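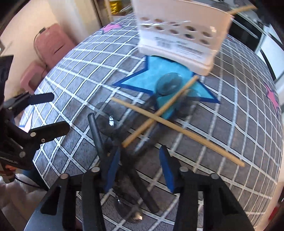
The second part of the Koncombe household sorting work is now finished, and I report the state of it to Trallora as agreed in March. In this part we prepared the mixed sets, where kitchen things, tools and craft pieces lie together and must be put in order. The sets are laid out on the gray tablecloth with the white grid, with the white plastic basket near the top. One of them has a blue felt star, two chopsticks laid crosswise and a pair of black pliers, and this kind of mix was the most useful for us. Things that lie over one another take more time to sort than things which lie apart.

We planned 70 sets and prepared all of them. For 20 sets the written list did not agree with the things on the table, so Hae-won Noh corrected the lists and I checked them again. Two sets are still waiting for my second check.

The spending until today is 1641 euros, mostly for baskets and small tools from Erkico. We have not used the money for transport, and I ask for permission to spend it on shelves, as the boxes at present stand on the floor.

The next report will cover the bathroom sets.

Seon-mi Cha
May 31, 2025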